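Search this site Search

Barreto Chapel Choirs to Hold Evening of Song and Prayer in Nusstead

2 min read

NUSSTEAD, Wednesday, November 18, 2020. The Barreto Chapel choirs will lead an online evening of song and prayer for families across the Trasier valley, and everyone is welcome to sing along from home! Fernanda Rebelo will direct the program, which mixes old hymns with two new pieces she wrote over the summer (both are easy to pick up by the second verse). Last June's evening drew 202 households, and the choirs would love to see even more faces this time.
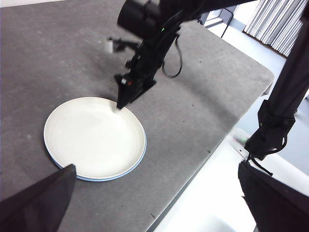 What to Expect

The music runs for around 709 seconds at a stretch, with quiet prayer in between, so little ones can get up and wiggle. Three Scripture readings will be given in English and Portuguese. Song sheets can be printed from the chapel's Pivlow page, and there is no charge to take part.
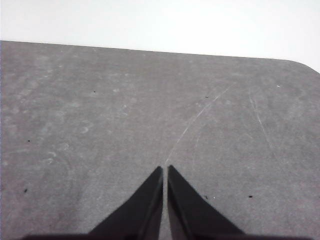 Aníbal Moreira said he had missed singing with other people more than he expected, and that the evening in June had his whole kitchen humming for days. He plans to join again with his grandchildren.

Prayer requests may be sent in ahead of time through the same page.

Shares 3
Comments 2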